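Flidstead Clear Bags and Label Set: Review After Three Months of Packing

I bought the Flidstead bag and label set in February, when I took over the guest supplies for a small group of rental cottages. Each bathroom gets what we call a vanity pack, a clear bag with cotton swabs or cotton in it and a label on the front. The previous manager used paper envelopes. They looked fine on the day they were put out and tired a week later, and guests tore them open to find out what was inside.

The set comes as a flat box with the bags in two sizes, a roll of round white labels, and a folded instruction sheet that you can throw away. I paid for it myself and have reordered once.

The bags

The plastic is clear enough that you can tell swabs from cotton at arm's length, and that was the main thing I wanted. It has a slight crinkle to it. The small size takes a modest bundle of swabs with a little room at the top. The larger size takes a generous bundle, or a good handful of cotton if you press the air out before closing it.

I had trouble with overfilling at first. If you push in too many swabs the bag bulges, the label wrinkles across the middle, and the whole thing rolls off the shelf. After a few evenings I settled on an amount I can close with one hand and stopped having the problem. Swabs should all go in the same direction. They can be turned around inside the bag later, but it is slow and you end up handling every one of them.

Static is a nuisance. On dry days the insides of a new bag cling together and you have to rub the opening between your fingers to get it apart. Loose cotton also sends up small fibers that stick to the plastic near the opening. Wiping them off makes it worse. I leave them alone now.

I tested the closure by opening and shutting one bag 23 times while watching television. It still held at the end, though the last few tries needed a second press in one corner. For a bag that a guest will open once or twice, this is plenty.

The labels

The labels have a matte surface that takes ordinary black marker well. I write "Vanity Pack" on each one by hand, in cursive, and they look better than the printed ones I tried before. Guests have mentioned them in the comment book, and I don't remember anybody mentioning the envelopes.

A few points on writing them. Write the label while it is still on the roll, before it goes on the bag. A bag with swabs in it is a poor writing surface and the pen skips over every bump. Give the ink a minute. A fine tip looks thin and gray from across a bathroom, and a very broad one fills in the loops of the "a" and the "y", so something in between is best. Two short words fit comfortably on a round label if you stack them.

The adhesive is strong. That is good for a finished pack and bad for a crooked label, which will not come off the thin plastic without stretching it. I spoiled several bags this way. Dumisani Motaung, who does the linens for the same cottages, puts the label on the empty bag with the bag flat on the table, then fills it. I was filling first. His way is better and I have switched. 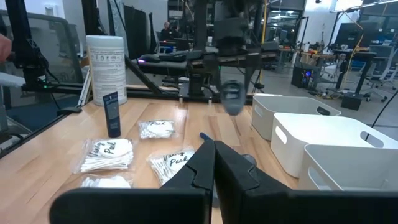
Packing goes fastest with everything within reach and the finished bags kept away from the unfinished ones. I use plain white plastic bins with handle slots for this. They are not part of the set. Any bin will do, but a slot near the rim makes it easier to drag one toward you while the other hand is holding a bag open. I sort by cottage, and for a big changeover I lay the bags out on the table first to look over the labels before anything goes in a bin.

I also keep a canister of wipes on the table. The surface needs to be clean before cotton goes anywhere near it, and marker ink gets on fingers more often than I would like. Let the table dry before you put the labels down. A damp label curls at the edge and never really flattens again.

Compared with the others

Before this I tried the Hendricks pouches, which have a stiffer plastic and a hanging hole. They stand up nicely in a basket and I would choose them for a store display. For a bathroom shelf they are too tall, and the hole lets dust in. They also cost noticeably more, and the labels are sold separately.

The Susteo paper sleeves are the ones I wanted to like. They have a small window in the front, they feel pleasant, and they can go in with the paper recycling once the window is peeled off. In a dry room they do well. Two of our cottages have bathrooms with no window, and there the sleeves went soft within days. If your bathrooms are well aired, I would look at them before buying plastic.

Cost and quantities

My first order was the small box, and it ran out much sooner than I expected. The second was the trade carton, listed at 2570 labels with bags to match. I have not checked that number and do not plan to. At the current rate it should last me well into next year. The carton is awkward to store. It is long and low and fits on none of my shelves, so it lives under the packing table where I kick it.

The longest session I have done was 94 packs, in one afternoon, and that included writing all the labels. My hand was sore by the end. The bags were no trouble apart from a short run near the bottom of the stack where the side seams had been sealed slightly off center. They still closed. I used them for our own cottage.

What I would change

The bags could use a faint line showing where to put the label. I line mine up by eye and they wander. The roll should also come in a dispenser of some kind, because once the outer wrap is off it unwinds across the table every time you reach for it. I put mine over a jar.

I would also like a third size, between the two. The small bag is right for swabs alone, and the large one looks half empty unless you are generous. I have written to Flidstead about this and had a polite reply saying the suggestion was passed on.

Should you buy it

For guest rooms, a wedding bathroom basket, or travel supplies for a family, yes. Get the small box first and find out how many you use. Anyone who needs packs to stand upright should get the Hendricks, and anyone with a dry bathroom and a dislike of plastic should try the Susteo.

I took mine to the spring hosts' sale at Ililstead and two people asked where the bags came from. One of them has since ordered the trade carton, and I have warned her about the shelves.

Rating: four out of five. I took one off for the missing size and the roll.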